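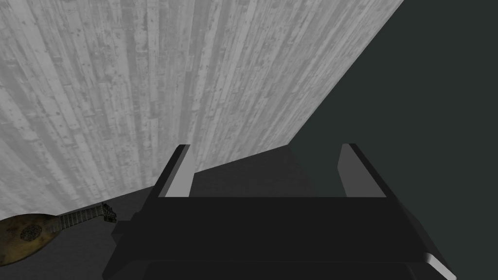
To: donar-users
Subject: Re: [donar-users] gripper camera calls the handle "background"

On an evening in October, a list member at Mostbridge wrote:

> We run the Donar planner at 2 Hz on the fridge-opening task. The
> head camera finds the handle fine. Then the arm closes in, the
> wrist camera takes over, and the segmenter labels the handle
> "background". Planner throws NO_TARGET and goes home to sulk.
> Is this a known bug, or are we special?

Known, and you can still be special.

The segmenter was trained on crops with a whole appliance in them. From the head view it has doors, edges and a wall to reason with, and it does a decent job even when the torso is tilted and the arms are in the way.

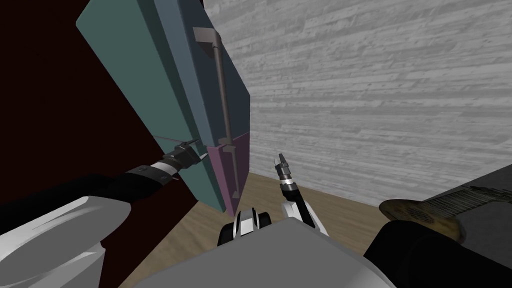

Up close all that goes away and it has to commit to a strip of pixels on a flat color. Its confidence drops, the default threshold bins it, and the planner gets an empty list. Zakharchenko, our patch branch, carries the last good head-camera pose forward through the approach. Set:

handover.keep_pose = true
handover.max_age_ms = 220
wrist.min_area_px = 200

Don't go over 220 on the age. I tried, and the arm made a very confident grasp at a place where the handle used to be.

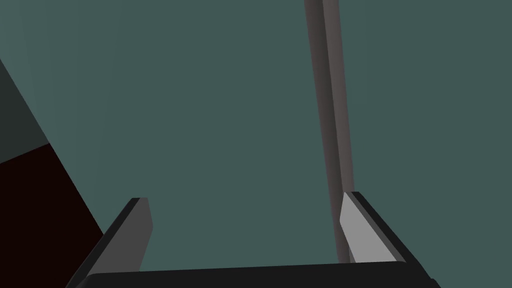

Wrist camera, fingers open, pole just left of the right finger.

Two other things. Check that your wrist extrinsics match the gripper model you loaded, as the Honder config ships with the fingers swapped and has done for 3 releases. I filed it. It was closed as "cosmetic".

And please stop catching NO_TARGET and retrying forever. Your log was mostly that one line, and my mail client took it personally.

If it still fails with those settings, send the pose dump and leave the video out.

--
donar-users mailing list
To unsubscribe, send a blank message with "unsubscribe" in the subject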